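The growers of Vavach used to send their tulips down the valley by night train. The train stopped running years ago, and the flowers now leave at four in the morning in the back of Dehua Dai's van, packed dry in long cartons, 547 bunches to a full load.

Dai sells to 82 shops, most of them small. Tulips are an awkward thing to carry, he says. They keep growing after they are cut and bend toward any light they can find, so a carton opened too early will be crooked by noon.

The cooperative at Grollititz, where he collects, charges by the bunch and takes nothing back. Yiran Du runs the cold room there and picks in tight bud, before the color is full. Some buyers complain that the flowers look green. She tells them to wait two days.

Prices are the harder subject. Heating a greenhouse through February now costs almost 186 a day, and imported stems arrive cheaper than hers. Three growers on the upper road have switched to salad – it sells all year.

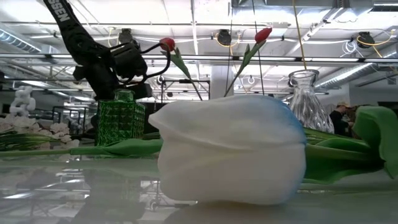

Jingyi Peng thinks the shops could pay more for local stems, and that most of them know it.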